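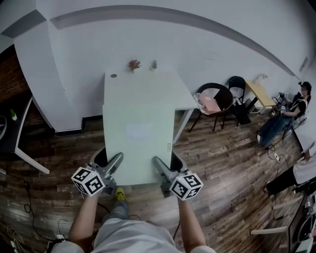 Two gray grippers at the table's edge.

The Costuvik Ration

Part One: Intake

The mare's name on the form was Bangera. Weight by tape, 295 kilograms. Age, 26. Murali Raju wrote both numbers in the left column and put the tape back on its nail.

"She was heavier in November," said Aksel Skov.

"How much heavier?"

"I didn't tape her in November."

Raju left that line blank. He did not accept estimates for weight. He had been feeding old horses at Costuvik long enough to know that owners remembered the animal they had bought and not the one they were leading.

He opened her mouth with a thumb at the bar and looked along the upper arcade with a penlight. The molars were worn close to smooth. On the left there was a gap where one had been lost, and the tooth opposite had grown down into the space. In the corner of the stall were several wads of half-chewed hay, each the size of a thumb, dropped and dry.

"She's quidding," Raju said. "The hay goes in and comes out again. What else does she get?"

"Oats. Whole. A scoop in the morning and a scoop at night."

"What does the scoop hold?"

Skov held his hands apart to show him.

Raju fetched the scale from the feed room, a spring model with a brass hook. He filled Skov's scoop level, tared the bucket and read the dial. Then he did it a second time with the scoop heaped, the way people fill one when they are in a hurry. The second reading was well over the first. He wrote down both.

"Which of those is it?" he asked.

"It depends who does it," Skov said. "My brother-in-law does weekends."

The plan took up one side of a sheet. Hay was to be withdrawn except for a small net of soft second cut, which she could work at for something to do. The bulk of the ration would be hay cubes, soaked until they broke under a finger, with unmolassed beet pulp mixed in. Whole oats stopped. A little oil was to be added from the second week, starting with a spoonful. She would have 3 meals a day to begin with, then four if she cleared them. Salt went in separately, in a dish.

"And the tooth?"

"Erhan Uçar comes on Tuesday. He'll take the long one down in stages. If he takes it all at once she'll be sore and won't eat, and then the sheet is no use to either of us."

Skov read the sheet through from the top. He had a habit of moving his lips at the figures. When he reached the bottom he folded it and unfolded it again.

"I'd been giving her a powder," he said. "Pendeo. The man at Burkov said it was for topline."

"Did you bring the tub?"

He had. It was in the truck, under a coat, and it was nearly full. Raju read the label standing in the yard. The recommended serving was 80 grams and the scoop inside the tub was missing.

"How have you been measuring it?"

"By hand."

"Stop it for now. I want to change one thing and see what it does. If we change five, I won't know which one worked."

"You think it did harm?"

"I don't think it did anything. There's no entry for it."

Skov turned his cap over and looked into it. The mare had found the bucket of soaking cubes by the stall door and was pushing the rim with her nose, a few inches at a time, toward the drain. Raju moved the bucket back. She waited until he had let go of the handle and began again.

"They need another hour," he told her, and noted the time on the door.
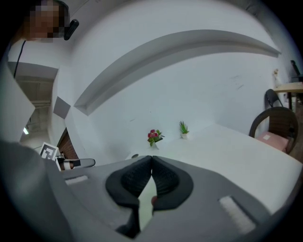
Part Two: Reweigh

The sheet on the stall door was dated March 31, 2018, in Balakrishnan Rajan's square capitals. Rajan had the night feeds and wrote nothing he had not seen. His entries ran: CLEARED. CLEARED. LEFT A CUPFUL, BUCKET COLD. CLEARED.

Raju passed the tape behind the withers and drew it snug at the girth. He waited for her to breathe out, read it, let it go slack and took it again from the other side. The readings agreed. She had gained around nine kilograms.

"That's not much," said Skov.

"It's the right direction. The tape can be off by more than that, so I'll do it again in two weeks at the same hour." He ran his palm flat along her ribs. They were still easy to find, but he had to press for the last two. "That I trust more."

"Spyros Begović told me I should have had her put down before the winter."

"Did he tape her?"

"No."

Raju wrote the weight in the second column, under the first. The page had room for a good many more. Skov took the bucket off the hook without being asked, hung it on the scale, and bent down to read the dial.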